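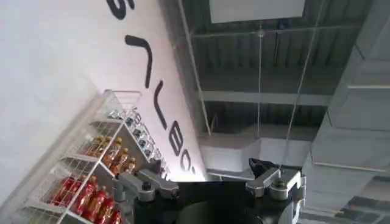

June 11, 2025. Notebook, E. Kamel

Rules for mobile arms working in mocked-up public rooms. Rev 2 going to Ehab's shared folder once Tahiri has marked it up. Writing down what we agreed before I forget it.

Speed. Cap at 400 mm/s for anything near shelving or an open door, 100 mm/s for the last bit of approach. Jutik wanted one number for everything. No. Two numbers, both on the card taped to the cart.

Bottles. Anything with liquid in it stays capped and goes back to the row it came from. No stacking on top of wire racks. Grip force limit set in the config file, NOT by hand on the pendant (see September, the whole sorry business).

E-stop. Person holding it does nothing else. No phone, no notes, no helping with the baskets. Swap every 6 runs, initial the sheet.

Doors. Washer door gets opened fully or left shut, nothing halfway. Gripper never goes past the rim of a drum unless the machine is isolated at the wall and the spotter has said so out loud. Halladska template says "verify isolation", too vague, I've rewritten it as check plug, call it, write it down.
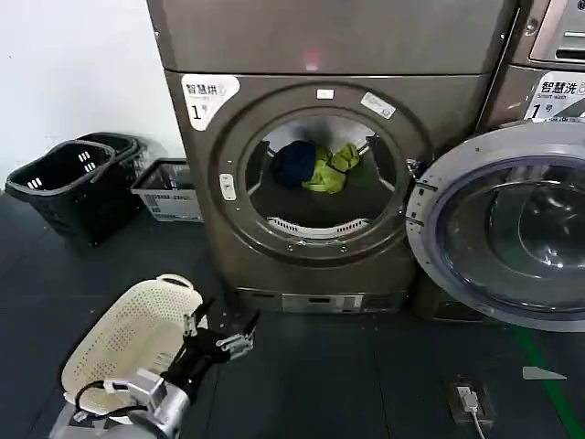

Dryer 1 with washer 1 door open. Basket at the gripper.

Floor. Cables and plugs get added to the pre-run walk, they weren't on the old list. Keep base wheels off any cable, full stop. Lint and paper scraps swept before start, colour of the floor makes them hard to spot on the video. Green line: need to decide if it counts as the keep-out boundary or we tape our own. I say our own.

Baskets. Holed plastic ones flex when squeezed, so lower force than the bottle setting. Value TBC, Bruditz has the old test numbers somewhere.

Logging. Drop anything over 2000 ms lag between cameras, dont try and patch it. Label the run by machine number as well as by task.

To do: print cards, new spotter sheet, ask Jutik re a second e-stop lanyard. Tahiri to sign the isolaton wording before anyone runs the drum task again.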